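Lâm Văn has packed orders at Jorka, a small grocery delivery shop, for long enough to have opinions about bags. The shop sends out 3000 orders a month, and most of them still go out the door in thin plastic carrier bags, the kind with THANK YOU printed on the front.

"People think a bag is simple," he says. "You put things in, you tie it, you're done. Then you watch someone unpack one and they spend more time looking for the last item than they did on the rest."

His complaint is with small things. A tomato or a single candy slips down into the folds and stays there. When Junaid Siddiqui took over the returns desk in January, he started keeping a list of what customers reported missing. Of the first 80 complaints, 20 were for something that was still in the bag.
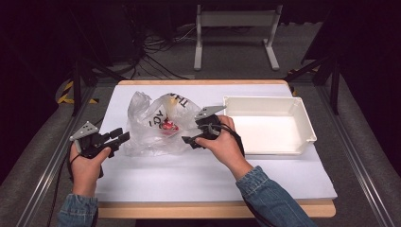 Siddiqui's answer was a plain white tray. Anything that comes back in a bag is taken out and put in the tray before anyone writes it down. "You can't argue with a tray," he says. "It's open, it's white, you see what's in it. With the bag you're always lifting up one more fold."

Văn was not convinced at first. He thought it added a step, and the packing table is not large. He now keeps a tray on his right and the bag on his left, and he has asked for the same setup on the evening shift.

They still disagree about the bags themselves. Siddiqui would like to switch to paper. Văn says paper tears when the milk is cold - he lost a whole order that way on a stairwell - and that the plastic ones can be used again if you don't knot the handles.

"I have 40 of them under my sink," he says. "My wife would like me to stop bringing them home."

The shop plans to look at paper again when the current boxes of bags run out.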